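升降级改制，谁来付账

地区橄榄球联盟把改制方案发到各俱乐部的时候，附件一共九页，其中六页是图表。剩下三页里，“可持续”出现的次数比“球员”多。我把它读了两遍，第二遍是在去Cisside的火车上，读完以后仍旧不明白，一个在积分榜上排倒数第三的俱乐部，凭什么在下赛季升入甲组。

方案的意思说起来很简单。甲组从十支球队减到八支，Bailly和另外两支球队降到乙组，Pestari升上来。Pestari上季在乙组赢了四场。方案没有提这四场，方案提的是“市场覆盖”“设施评级”和“转播适配度”。三项加权以后，Pestari得分第一。权重怎么定的，附件里有一个脚注，脚注让读者参看附录二，而我拿到的那一份没有附录二。我写信去要，两周后收到回复，说附录二“正在更新”。

一份已经在征求意见的文件，它的计算依据还在更新，那么各俱乐部究竟在对什么发表意见？

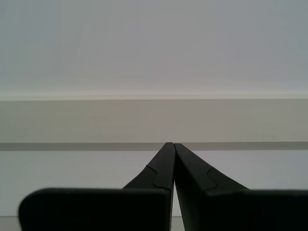 先说设施评级。Pestari的主场确实新，看台三年前翻修过，更衣室有地暖。联盟给它的评级是最高一档，条件之一是固定座位不少于2000个。Bailly的球场也有2000个座位，只是其中一面看台没有顶棚，于是落到第三档。我去看过那面看台，木板有些翘，下雨天坐在那里不舒服，这我承认。可是上赛季最后一轮，Bailly主场对Lullura，入场3225人，没座位的就站在坡上。同一个下午，Pestari在它的地暖更衣室外面迎来了156名观众。

这两个数字都出自联盟自己的比赛报告，任何人都能查到。方案的图表用的却是“潜在观众”，算法是以球场为圆心画一个圈，数圈里住了多少人。Pestari在城市边上，圈里是成片的公寓楼。Bailly在河谷里，圈里一半是牧场。照这个算法，一座建在火车站旁边的仓库也可以打甲组。

联盟竞赛部的人在电话里对我说，不能只看眼前，要看十年以后。我问他们上一次看十年以后是什么时候。对方说这个问题不在讨论范围之内。

其实查起来不难。上一次是联盟把赛区合并的那年，当时的说法也是做大市场、吸引赞助、让强队多碰强队。合并以后，客场路程变长，业余球员请假变多，有两家俱乐部的二队解散了。赞助商来过一家，合同签了三年，第二年就重新谈了价钱。那份合并方案的封面上也有一条往上走的曲线，我现在还留着。

Béla Hegedűs在Bailly带前锋，带了很多年，自己也在那里打过支柱。他见我的时候刚下训练，鞋上全是泥，坐在器材室门口的长凳上剥一个煮鸡蛋。

“降级我降过，”他说，“输球降的。那年我们该降，第二年打回来了。你告诉我，这次要打回来，我该练什么？练盖顶棚？”

他手下的一排里有三个人在锯木厂上班，一个是兽医。他们每周练三晚，晚上七点半开始，灯光只够照亮半个场地，所以列阵争球永远在北边那半场练。Hegedűs不太愿意谈方案，他觉得谈这个会让队员分心。后来还是谈了，而且谈得很长，主要是在讲斯克兰。他认为甲组这几年的斯克兰越打越差，裁判吹得太快，前排还没稳住球就出来了，年轻人学不到东西。他说Pestari的前排体重够，脖子不行。这些话与改制没有什么关系，但是我愿意记下来，因为整份九页的文件里没有一句是在讲橄榄球怎么打。

替方案说话的人并非都没有道理。Cisside的一位前队长给我算过账：甲组十支球队，双循环十八轮，加上杯赛，伤病名单到了春天就排满。减到八支，变成十四轮，球员能喘口气，俱乐部能省四趟大巴。他讲得诚恳，我也觉得十八轮对业余俱乐部太重。

可是减少球队数目，完全可以按积分榜来减。第九第十降级，再加一场附加赛，事情就办完了，用不着画圈，也用不着脚注。减轮次和把Pestari请进来，这是两件事，被装在同一个信封里，只给各俱乐部一张表决票。想要少跑四趟大巴的人，就得顺便同意后面那一件。

我问这位前队长，假如分开表决，他会怎么投。他想了一会儿，说第一件赞成，第二件要看附录二。

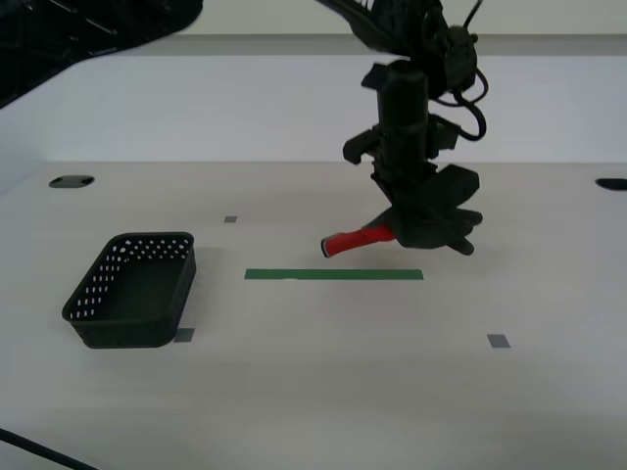
再看钱的部分。方案称，改制后各甲组俱乐部每季将多得一笔“发展分成”，金额视转播收入而定。转播收入又视合同而定，合同还没有签。联盟的措辞是“已进入深入沟通”。做过俱乐部财务的人都知道，深入沟通不能拿来付大巴的钱。Lullura去年按类似的口头承诺订了新的计时牌，承诺没有兑现，计时牌的尾款到现在还挂在账上，球队今年的秋季集训因此从五天缩成了两天。

降下去的俱乐部，方案也没有忘记。它们能拿到一笔“过渡支持”，为期一个赛季，申请时要提交设施改善计划。换句话说，Bailly要先花钱请人画出顶棚的图纸，才有资格申请一笔可能不够盖顶棚的钱。我请教了一位替社区球场做过预算的工程师，他看了看台的照片，不肯报价，只说基础要重做，让我别在文章里写“加个顶”。

还有青训。甲组资格连着青年队的分组，这一条藏在第七页，字比别处小一号。Bailly一旦降级，它的十八岁以下队也会跟着换组，对手从六家变成四家，其中一家上季弃权过两次。那些孩子在自己的组里排第二。他们没有输掉任何东西，照样要搬走。我在电话里念这一条给竞赛部听，对方说青训部分“会另行考虑”。何时考虑，由谁考虑，文件里没有写。

表决的程序同样让人不放心。各俱乐部书面答复，不开大会，不答复的视为同意。最后这几个字我看了好几遍。联盟章程规定，变更赛制须获三分之二俱乐部赞成。把沉默算作赞成，三分之二就容易多了，因为小俱乐部的信箱往往由一个白天要上班的人在管，七月里大家又都在休假。我问过的俱乐部里，有一家是从我这里才知道答复期限的。

联盟法务的解释是，章程没有规定“赞成”必须以何种形式作出。这句话从字面上看大概站得住。用同样的办法也可以说，章程没有规定不能在睡着的时候投票。

Pestari方面，我约了三次，见到一次。俱乐部经理很客气，带我看了更衣室，地暖是真的。他说他们从来没有要求升级，是联盟找上门来评估的。我问球队准备好了没有。他说正在谈几名外援，又说乙组的强度确实和甲组有距离，前半个赛季恐怕会输得比较难看，希望球迷有耐心。我问是哪些球迷，他说周边有很多潜在的家庭。

他们的队长在场边压腿，二十四岁，打八号位，比经理说得直接。他说能打甲组当然想打，但是最好先把乙组打赢。去年他们客场输给过一支临时凑了两名替补的球队，他自己那天漏了四次擒抱，回家以后没吃饭。他担心的是开季第三轮去Cisside，那边的地又硬又斜，Pestari练的是平整的人工草。

我把这趟采访的笔记拿给一位退休裁判看，他吹过这个地区二十多年的比赛。他的意见是，我太看重积分榜了，过去的升降级也没有那么干净，有的俱乐部靠不够格的球场混了好多年，有的附加赛改过两次场地。这话我信。我手上就有一份早年的申诉记录，为了一场比赛该不该在雾里踢完，双方写了十一页。可是那十一页争的是一场比赛，争的是球有没有压过线，两边都有人在场上看见。这一次要申诉，申诉什么呢？申诉一个圆圈的半径？

方案里的圆圈半径，顺便说一句，是二十公里。我在地图上试过，半径改成三十，Bailly就把下游的镇子圈了进来，分数应当会上去不少；改成十，Pestari的优势更大。为什么是二十，文件没有解释。我把这个问题也写进了给联盟的信，列为第四条。前三条分别是附录二、沉默票和转播合同。

截稿前我收到了回信，一页纸，感谢我对地区橄榄球的关注，并说联盟欢迎各方在期限之内提出建设性意见。四条都没有答。信末附了一张新赛季的标志，球的外面套着一个圈。

Bailly已经把反对票寄出去了，挂号，留了底。Lullura还在等董事会凑齐人数。Cisside的答复写了两段，第一段支持减少轮次，第二段要求看附录二，联盟会把它算作哪一边，他们自己也不清楚。训练照旧，七点半，北边那半场。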